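Why does folded paper remember?

Fold a piece of paper, then unfold it and tell it to lie flat. It won't. You can press it, sit on it or put a dictionary on top, and the line will still be there in the morning, looking pleased with itself.

To see why, you have to think small. Paper is made of plant fibres, mostly from trees, which have been mashed up in water, spread out thin and dried. Under a microscope a sheet looks like a plate of very dull spaghetti. Where the fibres touch, they cling to each other, and all that clinging is what makes it a sheet and stops it being a heap of fluff.

When you bend paper gently, the fibres bend too and then spring back. When you make a sharp fold, the ones on the line get squashed on the inside and stretched on the outside. Some snap. Some let go of their neighbours. Flattening the paper afterwards doesn't mend them, any more than standing a broken biscuit upright makes it whole.
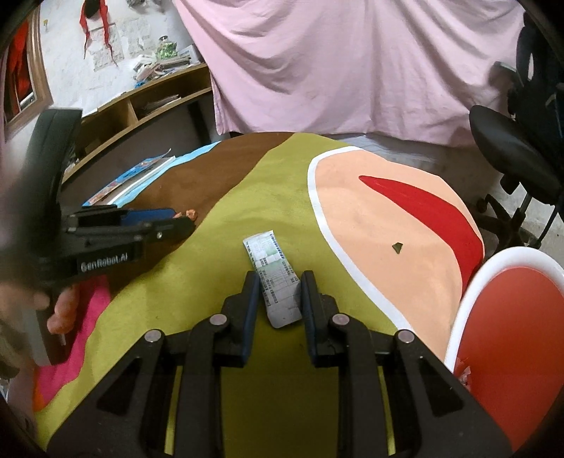
A narrow slip of paper with its creases still showing.

Makers of leaflets know all this and fold them anyway, usually by machine and usually into a shape that no human being has ever managed to get back into the box.

You may have heard that you can't fold a sheet of paper in half more than 7 times. With an ordinary sheet that's close to the truth, and grown-ups love saying it. Each fold doubles the layers: two, four, eight, sixteen. By the seventh you have 128 of them, and it's like trying to fold a small book. With a very long, very thin sheet, people have gone further, though they needed a lot of floor.

Try it yourself

Take a strip of newspaper and tear it from top to bottom. Now tear another from side to side. One way will probably go fairly straight and the other will wander off wherever it likes. Most of the fibres line up in one direction, called the grain, and paper folds more neatly along it than across it.

Please check that somebody has finished reading the newspaper first.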